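Housing and Household Studies – Session 6 handout
Surfaces, cleaning and wear in the small home

Notes to go with the lecture. Not a substitute for turning up. Slides go on the course page once Sumeya Chala has fixed the login.

Before you start: read the Cuevas chapter, at least the first half. Skip the tables.

1. Where we got to last time

Storage. Who decides where things live, who puts them back. The point about kitchens getting smaller while the amount of stuff in them doesn't. Ga-eun Yoon asked whether open shelves make more work – yes, nearly always, dust plus grease. Come back to this under 4.

2. What counts as a surface

Anything you clean by wiping. Worktops, tables, sills, tops of cupboards (mostly forgotten), doors round the handle. Floors treated seperately, see session 7.

Three questions to ask of any surface in your case study home:
What lands on it?
Who notices first?
What happens if it's left?

The second is the one people skip. In the Candale interviews the person who noticed was hardly ever the person who made the mess, and quite often not the person who cleaned either. Noticing is work. It takes time and it doesn't show up in a time diary, so when you read figures on housework ask what the diary was able to catch. A diary in 10 minute slots loses a quick wipe altogether. One in 20 minute slots loses most of a kitchen.

3. White and pale surfaces

Short history, very short. White gets tied to cleanliness in hospitals and dairies before it reaches the ordinary kitchen. The argument was that dirt would show and so would be dealt with. Fine where there are paid staff. At home it means more wiping for whoever is in at the time.

Then pale finishes get cheap, and the choice stops being about hygiene and starts being about light. Small room, one window, pale top – looks bigger. Most tenants don't choose at all, they get what was there.

Aurelio Calvo's essay makes the case against: a mid-tone, slightly patterned top hides crumbs and water marks, so gets wiped on a routine and not on sight. He thinks this is less tiring. Kianoush Nikzad disagrees, says hidden dirt just moves the worry somewhere else. Read both. Neither has much evidence, which they admit.

Things that show on white:
tea and coffee rings
turmeric, beetroot, anything of that sort
newsprint, felt tip
scratches, if something dark has rubbed into them

Things that don't show on white and should worry you more:
flour, salt, sugar
soap film
limescale until it's thick
water sitting at a join

The last one does the real damage. Water gets in at a seam or round the sink, the core swells, edge lifts. No amount of scrubbing fixes that. Landlords call it tenant wear, tenants call it bad fitting. The Kirkosent tenancy file (on reserve, ask at the desk) has letters from both sides.

4. Grease

Travels further than you think. Cooking vapour settles on whatever is cool, then dust sticks to it. So shelves over a hob need warm water and washing up liquid, not a dry duster. Dry dusting moves it about. Same for the tops of door frames.

Order of work, from the old household manuals and still right: high to low, dry to wet, clean end to dirty end. Rinse the cloth. The manuals go on at length about the cloth and they have a point.

Ximena Serrano's study for Vekis asked 200 households how often they changed a kitchen cloth. Answers are self reported so treat with care. What's useful is the comments people wrote underneath, esp. on who in the house was allowed to throw a cloth away.

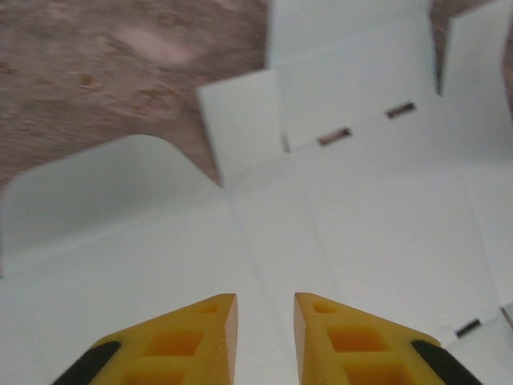

Fig. 2. White surface.

5. Wear, and who pays for it

Wear isn't the same as dirt. Dirt comes off. Wear is the finish going: dull patches where people always stand, knife lines, a soft edge by the kettle. Abrasive powder speeds it up, and a dulled patch then holds stains more readily, so gets scrubbed harder. Vicious circle, draw it in your notes.

For the seminar think about:
how a check-in inventory describes a worktop ("good", "fair") and what that leaves out
whether fair wear and tear is easier to argue for a carpet than a worktop
what a landlord saves by fitting the cheaper top, and who spends the extra time on it

6. Coursework reminder

Surface log due in November. Pick one surface, at home or somewhere you have permission to be. Log what lands on it, what gets done and who does it. Note the time of day. Don't clean it specially becuase you're logging it, or if you do, write that down.

No names of housemates please. Initials are also names.

Seminar groups swap rooms next week, list on the door.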